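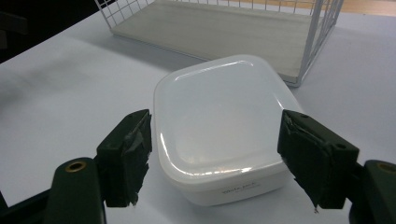 The second drawer
Why the shared lunch container is making a slow return in Delleck

Most kitchens have a drawer that won't close properly. It holds takeaway tubs with lids that fit something else, a few jars kept for jam that was never made, and one good container that belongs to a sister-in-law.

In Delleck, a container library called Drondulum has been trying to empty that drawer since last winter. It operates from a counter beside the post office and lends out lidded food containers in three sizes. Members pay a $7 deposit, borrow what they need and bring it back within two weeks. There are now 449 members on the books, in a town with one supermarket and a bakery that shuts at lunchtime.

The rules fit on a card. Rinse before returning. Keep the lid with the base. No curry paste in the small ones, a rule added in the first month and still argued over.

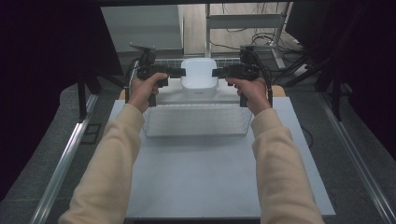 Hands at a pale work table.

Borrowing peaks before long weekends and during the footy finals, when people are cooking for a crowd and sending half of it home with someone else. Outside those times the regulars are shift workers and households cooking for an older relative across town. A casserole goes over on the bus, and the container comes back whenever the next one is ready.

Trình, the noodle shop on the main street, joined in autumn. Customers can take their order in a Drondulum container and drop it at the counter later. The shop still offers cardboard, and most people still choose it on a wet night. Soup has been the hardest thing to get right. An early batch of lids let go in the car, and the library changed its supplier over it.

Washing is the main cost. The library rents time on a commercial dishwasher in the hall kitchen, and hot water takes up more of the budget than replacing lost stock. Lids have to be dried separately and stood on their edges, as stacked lids hold water in the rim and start to smell by morning.

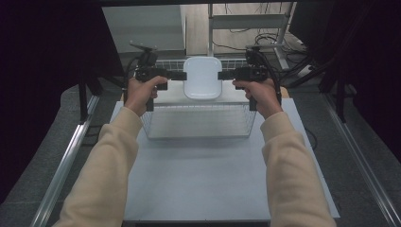

One member told us the deposit should be higher, as seven dollars is less than a decent container costs in the shops and there is little to stop people hanging on to one. The library has looked at raising it and decided against it for now. Returns are running well enough, and a bigger deposit would put off the people who borrow most.

Wurberg, over the range, tried a similar scheme with drop-off bins and gave it up after a single summer. The bins filled with ordinary rubbish and the containers went missing with it. Delleck has stuck with a staffed counter. 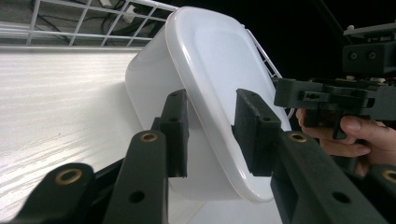 A counter has its own limits. It opens only in the mornings, so anyone who commutes has to send a neighbour or wait for Saturday trading to be sorted out. An evening session begins in June, with returns taken until seven. Membership forms are at the counter, and the deposit can be paid in cash or by card.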